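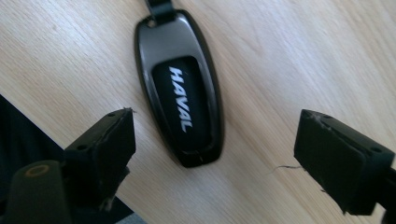 Vuker fingers and a key fob cover on the table. Both pads are fraying at the edges.

To: handheld-grippers list
Subject: Re: Vuker two-hand kit, worth it?

On Tuesday a list member wrote:
> We're a small lab with a small budget and a boss who has seen the
> Vuker brochure. Has anyone used the two-hand kit for more than a
> demo? Brerside will sell us one for 3,858 with the service plan or
> 3,000 without. I'd like to know (a) how the fingers hold up,
> (b) whether the cables are as annoying as they look, and
> (c) whether the service plan is a real thing.

We've had the kit since July, bought through Brerside with the plan, so I can take these in order.

(a) The fingers are fine. The pads are another matter. The body of each finger is a solid black block that I expect to outlive me, and on its inner face is a contact pad that seems to have been chosen by someone who had never picked anything up. Ours began to fray along the edges in the third week. It starts as a little fuzz, then you get flecks, then you find threads on the table and spend ten minutes cleaning before each run. The grip itself is still good. Small glossy things like key fob covers are our usual torture test, and the worn pads do better on them than the pads on our old Groltow set did new. I would still order spares with the kit. They come in packs of 6, and you will feel silly about the price until the day you don't have any.

(b) Yes. One thick cable out of each gripper, two hands, and a person in the middle who would like to keep the use of their elbows. The manual shows both cables leaving the table in a graceful curve. I have tried for that curve and what I get is a cable along my forearm that wants to visit whatever I'm working on. 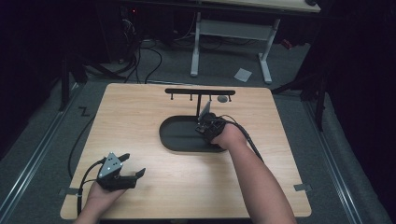

My advice is to run the left one off the left side and the right one off the right, and to keep a clear strip of table for each. Crossing them is a mistake you make once a day. We also moved to a smaller work surface down at floor level, which suits the reach better than our desk did and suits my knees a good deal less. Plan on around 30 minutes before a new person stops fighting the weight on the back of the hand. The strap helps. It also gets warm, so rotate people.

(c) The service plan is a real thing in the sense that a human answers the phone. I sent in one gripper with a sticky jaw and had it back in nine days, working, with a note saying no fault found. I choose to believe the jaw was shy. A second ticket, about the pads, has been "with engineering" long enough that I've stopped picturing engineers.

If I were spending your money I'd take the cheaper price and put part of the difference into pads. The plan makes more sense if you're running several kits, or if your boss likes paperwork.

One thing I can't help with is the Manalastas mount, which Brerside will try to sell you in the same breath. We turned it down. If somebody here has one bolted to something, please speak up, as I'm being asked about it again next week and "no" is starting to wear thin.

Happy to measure anything on ours if it helps you decide. Write to me off list if it's about prices.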